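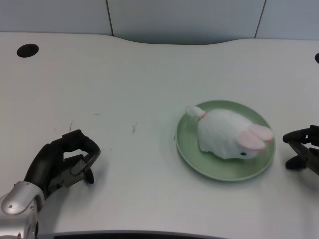
Gresden toy rules: big promise, few details

Gresden's council voted in September 2019 to back a "safer toys" label for stuffed animals sold in town. Stores that sign up get a sticker for the window. What they have to do to earn it is harder to pin down.

The two-page plan says toys will be checked for weak seams and parts that could choke a small child. It does not say who will do the checking, or how often. The budget is $2000 for the first year, to be shared among 11 stores.

"It's a start, and parents have been asking for it," said council member Florencio Lozano. He pointed to a survey in which 98 percent of parents said they wanted safe toys. The survey reached 68 people — and it is hard to picture anyone answering no.

Visitación Bravo, whose store on the main square sells plush rabbits and bears, has yet to sign up. "I already send back anything with a loose eye," she said. "I'd like to know what the sticker adds."

Lozano said the missing details would be ready in October. The first stickers are already at the printer.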